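# De onde vem a cor laranja?

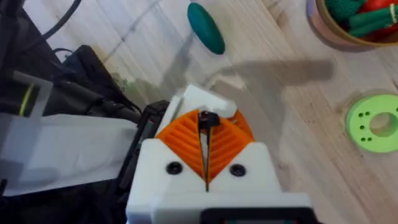 *Texto de Maricica Pană · Revisão de Margareta Bălan · Para leitores a partir dos 4 anos, com a ajuda de um adulto*

A cor laranja fica entre o vermelho e o amarelo. No arco-íris aparece logo a seguir ao vermelho. Se tiveres tintas em casa, podes fazê-la: põe um pouco de amarelo num prato e junta vermelho aos poucos, com a ponta do pincel. Começa sempre pelo amarelo. O vermelho é mais forte e, se puseres muito de uma vez, tapa o resto.

## Primeiro veio a fruta

Em português, a cor tem o nome da fruta. A palavra fez uma viagem comprida. Na Índia antiga, a laranjeira chamava-se *naranga*, numa língua chamada sânscrito. Os persas diziam *narang* e os árabes *naranj*. De boca em boca, a palavra chegou à Península Ibérica, e em português ficou «laranja».

As pessoas já viam esta cor antes de lhe darem este nome. Viam-na no fogo, nas folhas do outono e no pelo das raposas. Muitas vezes chamavam-lhe vermelho, ou então amarelo.

Na Roménia, a fruta chama-se *portocală* e a cor chama-se *portocaliu*. Parece «Portugal», e há uma razão para isso: os portugueses venderam muitas laranjas doces noutros países, e em vários deles a fruta ficou com o nome de quem a trazia.

## Porque é que a cenoura é cor de laranja?

A cenoura tem dentro dela uma substância chamada **caroteno**. É um pigmento, ou seja, uma coisa que dá cor. A abóbora, a manga e o alperce também têm pigmentos desta família.

Nem todas as cenouras são assim. Há cenouras roxas, brancas e amarelas, e as cor de laranja só se tornaram as mais comuns há poucos séculos.

As folhas de muitas árvores também guardam pigmentos amarelos e cor de laranja. Durante o verão não os vemos, porque o verde da **clorofila** os esconde. A partir de setembro, com os dias mais curtos, a clorofila começa a desaparecer em muitas árvores e as outras cores ficam à vista.

## Uma cor que se vê bem

No mar há muito azul, cinzento e verde. Um colete salva-vidas cor de laranja destaca-se no meio dessas cores, e quem anda à procura de uma pessoa na água encontra-a mais depressa. Os cones que se põem na estrada quando há obras são muitas vezes desta cor, pelo mesmo motivo.

E o tigre? O tigre é cor de laranja e esconde-se bem na erva. Os veados, que ele caça, distinguem mal o laranja do verde – para eles, o tigre confunde-se com as plantas.

## Para fazer em casa

Vais precisar de tinta amarela, tinta vermelha, um pincel e uma folha de papel.

1. Pinta um quadrado só com amarelo.
2. Junta uma gota de vermelho ao amarelo, mistura e pinta outro quadrado ao lado.
3. Repete até teres 5 quadrados.
4. Deixa secar e dá um nome a cada cor.

## Palavras novas

**Pigmento** – substância que dá cor a uma coisa.

**Caroteno** – pigmento que existe na cenoura e noutros alimentos.

**Clorofila** – pigmento verde das plantas.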